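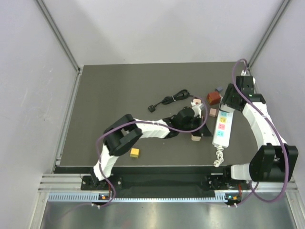 Okay, thread time, this bug ate my whole Sunday and I loved nearly every minute of it. Two arms, one power strip, and a grip fault that only shows up when you stop watching for it. 🧵

**1/** Quick background: the job is charger handling. One arm steadies the strip, the other deals with the chargers. We call the cell Groltik and it runs on the Moncrieff control stack. It had been doing great!

**2/** Then the log started filling up with "grip lost" stops. 22 of them in 203 cycles. Every stop froze both arms – good, that part worked exactly the way it should.

**3/** The weird bit: in 17 of those 22, the charger was still held just fine. The arm was stopping for a drop that never happened. I read that line of the log three times.
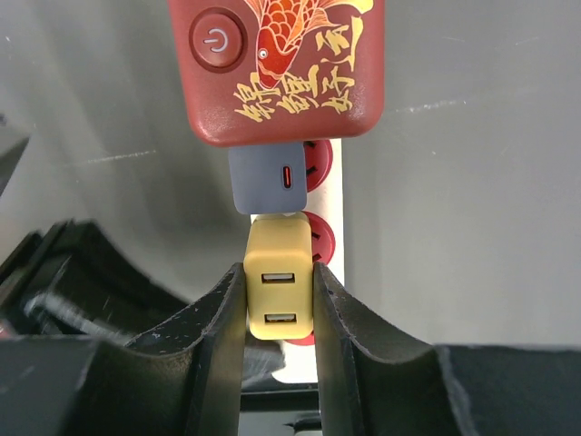
Fingers on the yellow charger, gray one right above it. Tight quarters!

**4/** So I went looking at finger position. The software decides "lost" when the fingers close past a set width. That width was tuned on a fatter charger back in June, and I never touched it again. My bad, totally.

**5/** But that didn't cover the other five. Those were real slips, and they all came when both arms moved at the same time. The steadying arm tugged the strip a hair before the other one had a full grip.

**6/** That's the one that bothers me. A false stop costs you time. A real slip with two arms pulling on the same thing can bend a plug or yank a cord, and you don't want that anywhere near a live outlet. We only run this with the strip unplugged from the wall, and that rule stays.
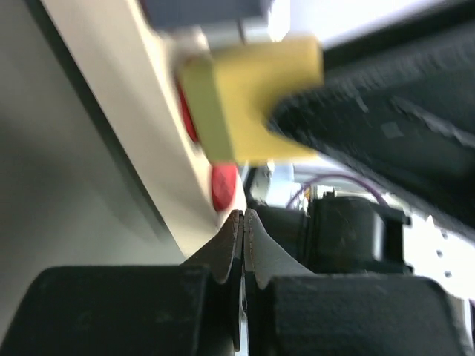

Prarnidton asked whether I'd just widen the limit and call it a day. Tempting, but then a real drop could sneak by and the arm would carry on with empty fingers.

**7/** What I did: a separate width limit for each charger, plus a short wait so the steadying arm holds still until the grip is confirmed. Tiny change, so satisfying to write.

**8/** Next up is 100 cycles at slow speed with the stop logic left fully on. If I get even one real slip, the wait gets longer and I start over. Lanent folks, I'll post the log in the usual channel, please poke holes in it!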